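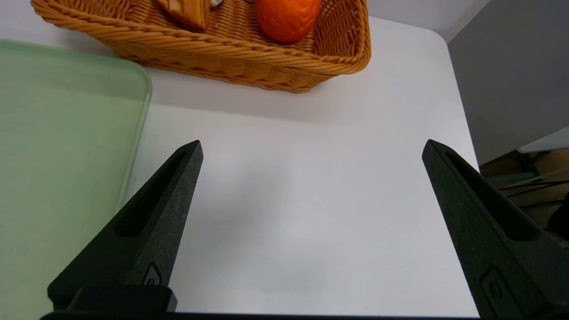

# The case against the white table

When we moved to Jallolwood we bought a white table for the kitchen. It cost £146 from Bucur, it was the right length for the wall under the window, and it looked good in the shop. I have now eaten at it, worked at it and cleaned it for long enough to have a settled view. I think white is the wrong colour for a table that gets used every day, and I think we buy so many of them for poor reasons.

The usual argument for white is that it makes a small room look bigger. I accept this up to a point. Our kitchen faces north and by four in the afternoon in October it needs every bit of help it can get. But a table is a small part of what you see when you walk in. The walls and the ceiling do most of the work, and the window does the rest. Swapping a brown table for a white one in a room with white walls adds very little light. It mostly adds another thing to wipe.

The second argument is that white shows the dirt, and so you know when it is clean. People say this as if it were a strength. I would put it the other way round. A table should be wiped after every meal whatever colour it is, so I don't need it to tell me. What white shows is everything else: the tea ring that was harmless, the pencil line, the grey mark left by the bottom of a pan, the turmeric. Turmeric is the worst. I have tried bicarbonate of soda, washing-up liquid, lemon juice and a night in direct sun, and there is still a yellow patch near my chair the size of a coin.

## What we gave up

My parents had a pine table. It was not valuable and it was not especially well made, but it lasted through two houses and it looked the same at the end as it had in the middle. It had burns, dents and a set of fork holes along one side. None of this mattered, because there was so much of it that no single mark stood out. When it got too bad, it was sanded in the garden and oiled, and it went back indoors the next evening.

You can't do that with most white tables. Ours is coated board. Once the coating chips, the brown shows through, and there is nothing to sand. I bought a tub of Jellex, a white filler sold for this kind of job, and it does fill the hole. It also dries a slightly different white. There are a great many whites, and the one on your table will not be the one in the tub.
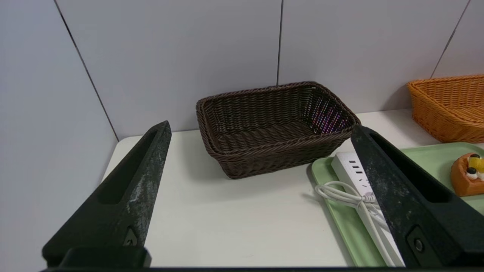

*White tabletop, pale wall.*

I don't blame the shops for this. They sell what photographs well, and white photographs very well. Anyone who has looked for a flat online has seen the result. In the 16 flats we looked at before we found this one, nearly every kitchen had a white table against a white or nearly white wall, often with a bowl of lemons on it. The furniture was there to stay out of the way while the room was being sold. That is a fair job for a table to do for a fortnight. It is a different job from holding up Sunday lunch for ten years.

There is also the matter of glare, which I had not thought of at all before we bought ours. I work at home two mornings a week, and when the sun does come round, the paper and the table turn into one bright sheet. I put a dark cloth under my papers. A friend on Dronari Street, with the same table, has covered hers completely, all year round, in green oilcloth. At that point you have paid for a white table and own a green one.

## Where white does make sense

I would make an exception for a desk used for sewing or drawing, where you want to see a dropped pin or match a colour. I would make another for a utility room, and for anyone who likes cleaning, and I have met a few. Tenants may not get a say in it. And if you already own a white table, I don't suggest you throw it out. Throwing out a sound table because of its colour is a worse habit than buying it was.

But for anyone choosing now, I would say go and look at second-hand wood first. The reuse shop behind the station usually has several, and most cost less than ours did. Look underneath to see whether the top is solid. Lean on the corners. Ignore scratches altogether, and ignore the colour of the varnish too, as that can be changed in a weekend with sandpaper and a mask.

Ours will stay where it is until the legs go. I have moved my chair so that my plate covers the yellow patch.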